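Breakfast Station, Bench Two: Gallery and Notes

Compiled by Maribel Apaza

These notes cover the small breakfast station at Petmont, from the bare table to the finished plate setting. The station is used for short kitchen-task sessions: toasting bread, plating it next to a hot item, and clearing down. Entries are in build order. Part names are the ones on the shelf labels in the store room.

1. Table
Pale wood top, no cloth. A cloth was tried in July and dropped. It bunched under the toaster feet when the toaster was pushed back, and crumbs had to be shaken out between sessions. The bare top wipes clean in one pass with a damp microfiber cloth. Check the legs for rock before loading anything. If one corner lifts, turn the leveling foot by quarter turns until it stops.

2. Backdrop
Black fabric, hung from the top edge with clips. The side panel is a separate piece and stands at an angle to the back one. Creases in the side panel are accepted. Steaming them out takes longer than the session, and the fabric creases again the first time it is folded. Do not use tape on the fabric. It leaves a gray residue that catches the overhead light.

3. Letters
Large cut-out letters, two rows, pinned to the backdrop. Pin through the top of each letter first, let it hang, then add the lower pin. Letters pinned at the bottom first tend to tilt forward. The rounded letters of the lower row are heavier and should go up before the upper row, so that any sag in the fabric shows early. Store them flat in the Lubis folder, never rolled.

4. Lighting
Ceiling fixture only. A Plistton desk lamp was tested on the left side and put a hard second shadow behind the toaster. The lamp has gone back to the office.

5. Toaster
Small, white, two slices. It goes toward the back of the table, a little left of center, with clear space above the slots. Empty the crumb tray at the start of the day and again after 20 slices. The tray slides out from the rear on this model, so the toaster has to come forward for emptying and then go back to its place. Let it cool first.

6. Bread
Feltau white sandwich loaf, 400 g bag. Slices from the two ends of the bag are thinner and are set aside. Use bread from the same bag for both slots. Even so, the slots do not brown equally, and one slice usually comes out paler than the other. This has been logged as a property of the toaster. Turning the slices around between cycles was tried and made little difference.

7. Plate
Round, white, no rim pattern. It goes to the right of the toaster. Patterned plates were withdrawn after the first month; sauce marks were hard to see on them and some went back on the shelf dirty.

8. Setting with toast up

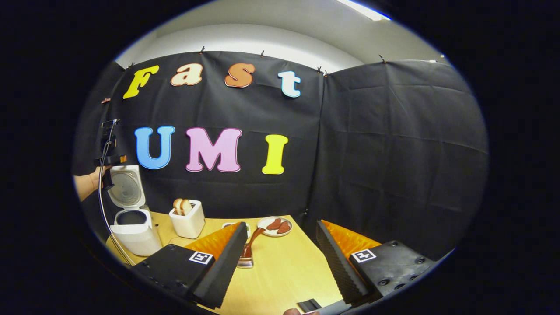

The hot item is placed before the toast is taken out, two pieces side by side with a gap between them. Leave enough of the plate open for one slice to lie flat. If the pieces roll, move them toward the edge of the plate, where the curve holds them. Toast comes out by the upper crust, one slice at a time. Do not press the lever down again to raise a slice that is sitting low – lift the lever instead.

9. Clear-down
Unplug the toaster at the wall. Bring the plate off the table first, then the toaster. Brush crumbs toward the front edge and into the hand pan. Wipe the top, let it dry, and leave it bare. The backdrop and letters stay up between sessions unless the room is booked.

10. Wear and replacement
The slice counter on the clipboard stood at 2,109 when these notes were typed. The toaster is inspected every 1,000 slices: cord, plug, lever spring, slot guides. At the second inspection the lever spring was stiff and was cleaned with a dry brush. No parts have been changed so far. One plate has been replaced, chipped in the sink. Clips are checked by hand each time the fabric is rehung, and a clip with a weak spring goes in the scrap box.

Corrections to the part names go to Maribel Apaza, store room desk, before noon.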